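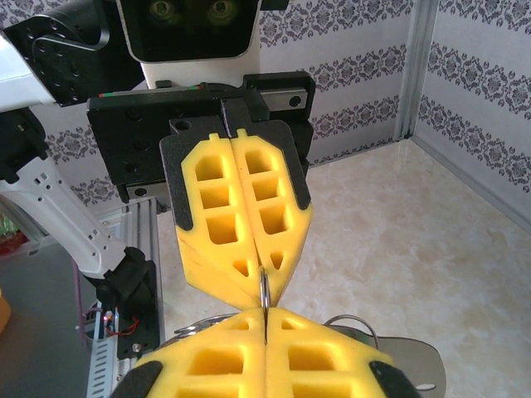
Girkville library opens its sheet music room after a long winter of sorting

19 March 2018

If you have ever walked up the back stairs at the Girkville library, past the coat hooks and the old drinking fountain, you will remember the locked door at the top with the frosted glass. It isn't locked anymore. The Gajdoš sheet music collection now has that whole room to itself, and anyone with a library card can go in, pull open a drawer and take something home to play.

The collection holds 2,311 pieces, most of them for piano or voice, along with a good deal of dance music arranged for the small bands that used to play the summer pavilion on Nosano Lake. It came to the library from the Gajdoš family, who ran the music store on Cidora Street for two generations and, as far as anyone can tell, never threw away a single page. The boxes arrived in November, and Janka Kuruc, the reference librarian, has been working through them ever since, usually in the hour before the doors open.

"I thought I would be done by New Year's," Kuruc said, laughing. "Then I found the waltzes. You can't just file a waltz, you have to hum it first, and if the hum is any good you have to go and find a piano."

There is a piano, as it happens — an upright from the store, with a few keys that stick in damp weather. It stands by the window and may be played whenever the children's story hour isn't going on downstairs.

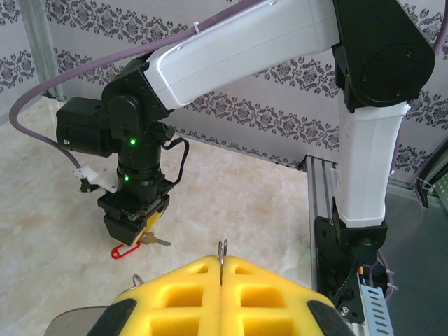 Vol. 31, No. 6

Paper turned out to be the hard part. Many of the older songs had been mended with tape that had gone brown and brittle, and 131 pieces are still in flat boxes waiting for a proper repair. Those can be looked at in the room but not borrowed for now. Another 560 have been copied onto sturdy paper so that choirs and students can mark them up in pencil without anybody wincing.

Ľubica Jireš, who taught piano in Girkville for most of her working life and bought nearly all her lesson books from the Gajdoš store, came by on the first afternoon and stayed until closing. She was hoping to find a lullaby her mother used to play, one she had only ever known by its tune. She didn't find it, but she did find a duet she had performed as a girl, with the fingering written in by a hand she is fairly sure was her own teacher's.

"He always put a four where I wanted a three," Jireš said. "I still think I was right."

She has agreed to come back and play some of the pavilion music at an open evening later this spring, and Kuruc would be glad to hear from fiddle or clarinet players who read music and don't mind a short rehearsal or two. Singers are welcome too, particularly low voices.
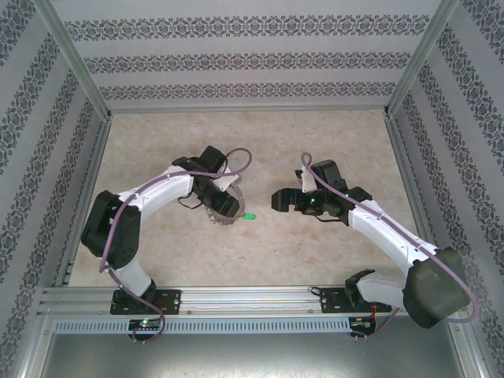 Two arms, with a small green piece lying between the grippers.

Sheet music may be borrowed for four weeks and renewed once, up to six pieces at a time. The room keeps the same hours as the rest of the library. Ask at the front desk for the drawer list, which is arranged by title, and please leave pens and coffee downstairs.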